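How Cleaning Tools Work: Cloths, Vacuums and Baskets

By Abelardo Arboleda

Dust gets into every home. Some of it comes in on shoes. Some of it is tiny bits of thread from clothes, sheets and carpets. Some of it is dry skin, which falls off people all day long without anyone feeling it. If you leave a shelf alone for a week or two and then run a finger along it, you will see a gray mark on your fingertip. That is dust.

People use different tools to get rid of it. Two common ones are a cloth and a small vacuum cleaner. They do the same kind of job in very different ways.

What is a microfiber cloth?

A fiber is a thin thread. "Micro" means very small. So microfiber is cloth made from very small threads -- thinner than a hair from your head. The threads are usually made from a kind of plastic.

In many microfiber cloths, each thread has been split into even thinner parts. The split threads have lots of edges and gaps. When you wipe a table, dust gets caught in the gaps and stays there. A smooth cloth can push dust from one side of the table to the other. A microfiber cloth picks more of it up.

Microfiber also holds water well. The water goes into the spaces between the threads, and that is why you can wipe up a spill of juice with one small towel.

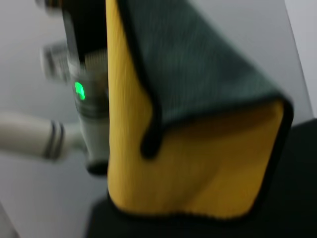
A yellow and gray-green microfiber towel with black edging, next to a cordless vacuum.

Some towels have a different color on each side. You can use this to help you remember which side is for what. For example, you could dust with the yellow side and dry with the darker side. The strip sewn along the edge of a towel is called the binding. It stops the threads at the edge from coming loose.

How does a cordless vacuum pick up dirt?

Inside a vacuum cleaner there is a motor that turns a fan. The fan spins very fast and pushes air out of the machine. More air rushes in through the nozzle to take its place, and that moving air carries crumbs and dust with it. We call this suction.

The dirty air then goes through a filter. A filter lets air pass but holds back the dust. The dust and crumbs stay in a bin, which has to be emptied. If the bin is full or the filter is clogged, less air can get through and the vacuum will not clean as well.

A cordless vacuum does not plug into the wall while you use it. It runs on a battery, and the battery has to be charged. Many cordless vacuums have a small light on them. On some, the light tells you about the battery. Different makers use lights in different ways, so ask a grown-up to check the booklet that came with yours.

Vacuums are good for crumbs, sand and pet hair. Most of them must not be used on water. Use a towel for that.

Try it: which cloth picks up more?

You will need a microfiber cloth, an old cotton T-shirt, some flour and a dark tray.

1. Sprinkle a small pinch of flour on each half of the tray.
2. Wipe one half with the microfiber cloth. Wipe only once, and do not press hard.
3. Wipe the other half with the T-shirt in the same way.
4. Look closely at the tray. Which half has more flour left on it?
5. Shake both cloths outside and rinse the tray.

Write down what you see. You can do the test again with a damp cloth and compare.

After cleaning

A cloth full of dust needs to be washed, or it will start to leave dust behind. Dirty cloths can go in a laundry basket until wash day. Many laundry baskets are made of plastic, which is light to carry and easy to wipe clean. Wet cloths should be hung up to dry before they go in -- a damp cloth at the bottom of a basket soon begins to smell.
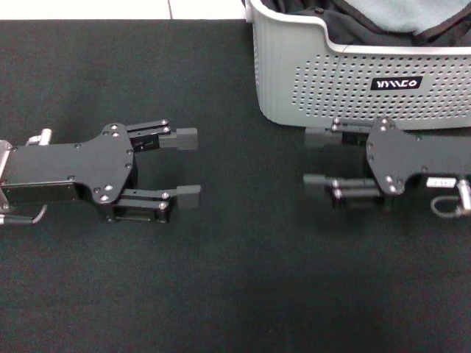
Washing microfiber

Microfiber should be washed without fabric softener. Softener leaves a coating on the threads, and the coating fills up the gaps that catch the dust. Very hot dryers are bad for it too, as the tiny plastic threads can be damaged by heat.

It is a good idea to wash microfiber apart from fluffy cotton towels. Cotton towels shed lint, and the microfiber grabs hold of it.

Words to know

Binding: a strip of cloth sewn along an edge
Fiber: a thin thread
Filter: a part that lets air or water through but holds back dirt
Lint: loose bits of thread and fluff
Suction: the pull made when air rushes in to fill a space

Related pages
Why Does Soap Make Bubbles?
Where Does Dust Come From?
What Is Inside a Battery?
How a Washing Machine Spins
20 Things Made of Plastic

Last updated: October 17, 2018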